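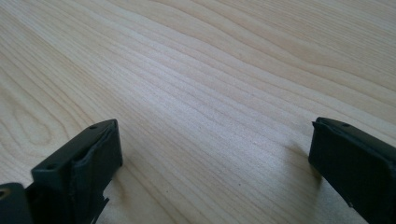 Light wood tabletop, long wavy grain

Gistow Roll-Out Quail Cage, single tier

I've kept Coturnix quail long enough to be picky about cages, and the Gistow is the one I keep coming back to (and the one I now sell!). You get 900 square inches of floor, a sloped wire bottom so the eggs roll to the front, and a pull-out manure tray that slides all the way out without catching on the corner. My first cage caught every single morning and I still hold a grudge.

The cage weighs 57 pounds boxed. It ships flat, with the clips and two drinker cups in a bag taped under the tray, so please look there before you email me about missing parts. You'll want pliers. The doors are sized for a grown hand holding a bird, and they spring shut, so mind your knuckles the first few times.
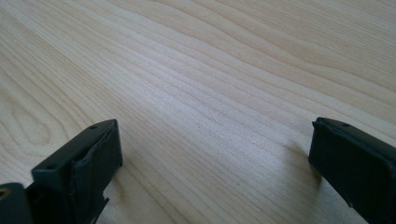 Quail fling feed, and the feeder on this cage has a folded lip that keeps most of it where it belongs. Crumble still gets out, so think about what the cage will stand on. I like a light surface for a tabletop setup, something like this pale wood with the thin tan grain lines, where dark droppings or a dribble of feed would show up right away. Put a mat down first if you care about the finish. The feeder lifts off from the outside, and I scrub mine in the sink with a bottle brush.

My friend Eluned Powell over in Pludunthorpe has collected 3,000 eggs from her Gistow cages and says the only thing she's replaced is one drinker cup, which she stepped on. I've cracked very few eggs in mine. If yours are cracking, the slope is probably too steep, so drop the back feet one notch and try again.
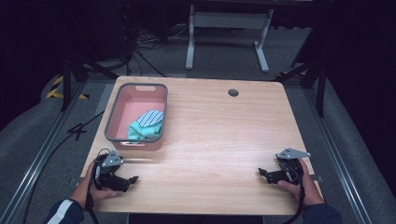 Can I stack these cages later on?
You can go 2 high with the Masson leg kit, sold separately. I don't recommend going any higher, and both cages need their trays in place before you load birds.

The Plulenitz nipple drinkers also fit the side ports if you'd like to skip cups altogether. Orders placed before noon go out the same day, except in June, when I'm up to my elbows in chicks and everything takes a little longer.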